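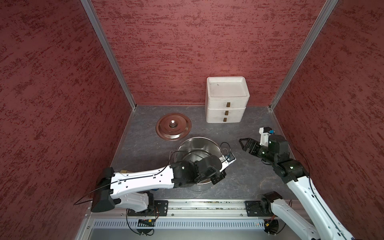

Progress Report: Sasavell Home Weatherization Program
Submitted to the Enriquez Fund by Arnivico Housing Services
6/7/24

1. Work completed

During the reporting period, 205 homes in the Sasavell service area received an energy assessment. Air sealing and attic insulation have been finished in all but 19 of them. Most of the remaining homes need roof or wiring repairs before insulation can be installed safely, and these repairs are not covered by the present grant. Owners have been given written notice of the repairs required and a list of other assistance programs.

The assessments found more heat loss through basement rim joists than the original plan allowed for. Crews have sealed these areas where access permitted. The added labor was charged to the installation line and remains within the approved amount.

2. Staffing and training

Two assessors completed their certification and now work without supervision. The position of intake coordinator is still vacant. Intake calls are being handled by the billing office, and the wait for a first appointment has grown as a result. The position has been posted again at a revised pay grade.

3. Budget

Spending on materials is below plan, chiefly owing to a lower price for blown cellulose under the new supply agreement with Vuvusow. Vehicle costs are above plan following a transmission replacement. Arnivico requests approval to move part of the materials balance to the vehicle line. The request form is attached as Appendix B.

4. Matters outstanding

Utility records have been received for 11 of the homes finished in the first phase. This is too few to support a statement on energy savings, and none is made in this report. Signed release forms for the other households have been sent to the utility.

The follow-up survey of residents will be mailed in November. The draft questions are in Appendix C, and comments from the Fund are welcome before printing.

Arnivico Housing Services | Contact | Privacy | All rights reserved | Back to top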